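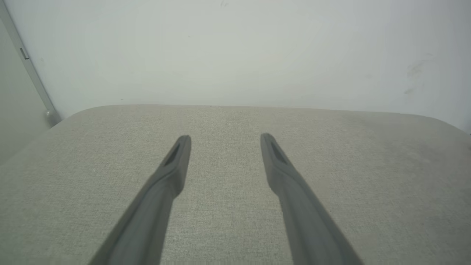 ## 4.2 Rules for starting and stopping an episode

The rules in this section were written for the garment work at Taltdale and later taken up, with small changes, by the Gethin site. They cover what an operator must do before, during and after each recorded episode. The full set of recordings holds 2,000 episodes, of which 614 were made before the rules came into force. We keep the two parts separate in all the results that follow.

An episode starts with both grippers open and in view of the head camera. The fingers must be clear of the garment until recording has begun. The wrist views are checked one at a time, and the operator looks for both fingertips with nothing held between them. If a fingertip is missing from the view, the mount is reset and the check is done again.

The work surface must be soft enough to give under a fingertip and plain enough for the garment to stand out. Marks on the wall behind are left as they are. We found that cleaning or painting between sessions changed the background more than the marks did, so Rule 4 now says that the background may not be altered until a session is closed.

Garments are dropped, not laid out. Before the rules, operators tended to smooth a shirt a little before starting, and the early episodes have far too many tidy starts. Figure 3 shows the work at hand, with a crumpled red and white shirt on the grey cushion and a gripper at either side. 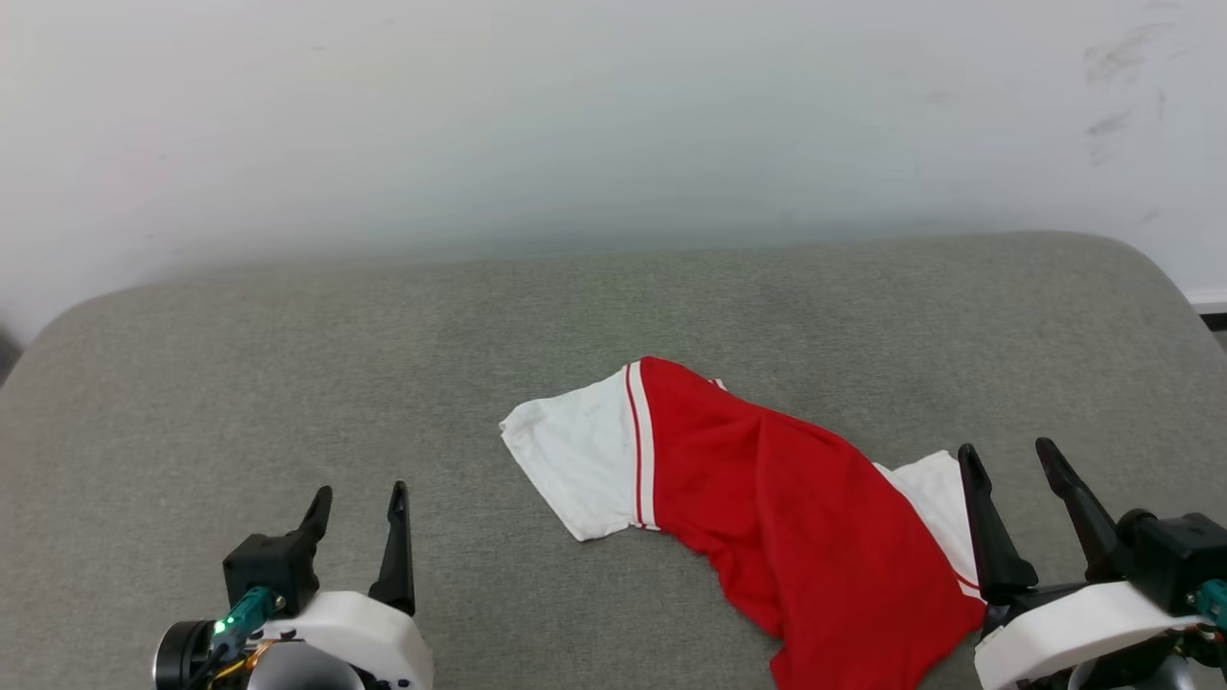
**Figure 3.** Head view of the work area with the shirt and both grippers.

Rule 6 deals with contact. One gripper may hold or press the fabric while the other is free, but the free gripper must not be dragged across the cushion to reach it. It is lifted, moved and lowered. Siebe Brouwer drafted this rule after reviewing the Prultville recordings, where dragging had worn the finger pads unevenly and made the grip hard to compare between sessions.

An episode that breaks a rule is kept and marked, and the operator writes down which rule was broken. Gritbridge, who store the recordings, asked for this in February so that faulty episodes could be studied as well. Marked episodes are left out of training but are included in the counts given in Section 5.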